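# Drying Herbs Without Turning Them Into Hay

Most home-dried herbs taste of nothing, and most of them got that way because somebody hung them over the stove for looks. A bunch of oregano in a sunny kitchen window will give you a pretty photo and a jar of green dust. Put it somewhere dark and boring.

**Picking.** Cut in the morning, once the dew is gone and before the sun gets to work. Flowers are a bad sign for basil and a good one for oregano. Shake out the bugs. They won't thank you.

**Bundling.** Use 6 stems to a bunch and no more. I have tried bigger bundles every summer, on the theory that this year would be different, and every summer the middle goes gray and fuzzy. Tie with a rubber band, which shrinks along with the stems. String looks nicer right up to the moment the whole bunch is on the floor.

**Hanging.** A closet with the door left open a crack is fine. So is an attic, if yours doesn't cook. Give thyme and oregano a week, sage closer to two. Basil and mint have a lot of water in them and sulk on a string, so lay those leaves flat on a screen and turn them once a day.

**The oven shortcut.** Recipes like to say "lowest setting," as if ovens agreed on what that is. My old Fuchs claims 66°C and I leave the door propped with a spoon. Check every few minutes toward the end. There's a short window between done and potpourri.

**Testing.** A leaf should snap and crumble. If it bends, back it goes, however tired of it you are.

**Storing.** Keep leaves whole and crush them when you cook. A 500 ml jar holds more oregano than any household needs before November. Write the name on the lid, even though you are sure you'll remember. Dried marjoram and dried oregano are the same color, and I once seasoned a whole roast with catnip. If beads of water show up inside the glass after a day, tip everything out and dry it again. 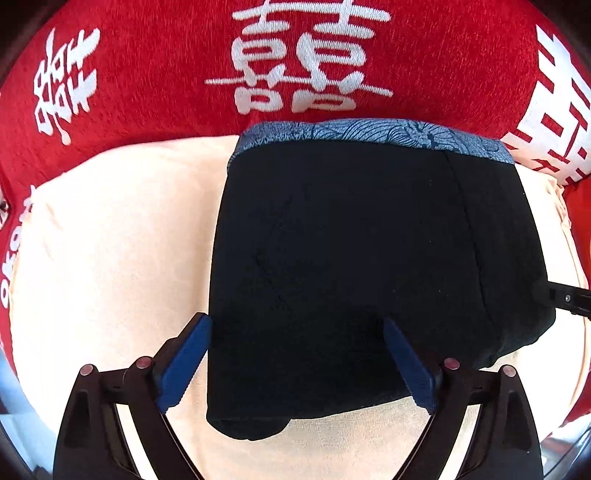 Throw out whatever is left when the next crop comes in. Old herbs won't hurt you, but you'll use three times as much and then blame the soup.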